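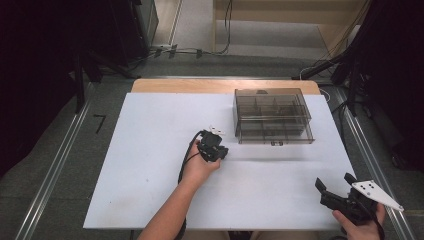
Bead Swap by Mail: Questions

How do I join?
Send a padded envelope to the Tresodov shop with your beads and a return label. The next swap closes in December.

How many beads should I send?
Up to 360 small ones, or 54 if they are large. Bag each color separately.

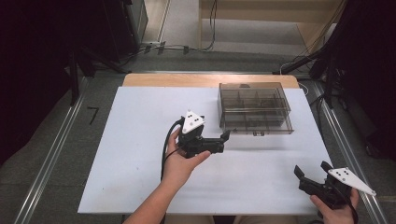 What can't I send?
Cracked glass, loose sequins, or anything with glue on it. Pruveck seed beads are fine in any size.

When will I get mine back?
Allow 2 weeks after closing. Vidance orders ship separately.
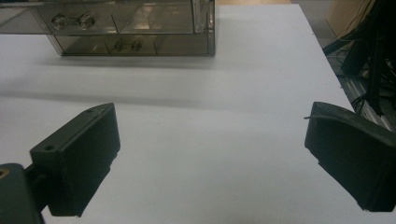

Trương

Can I ask for certain colors?
Yes, put a note in the bag. We can't promise a match.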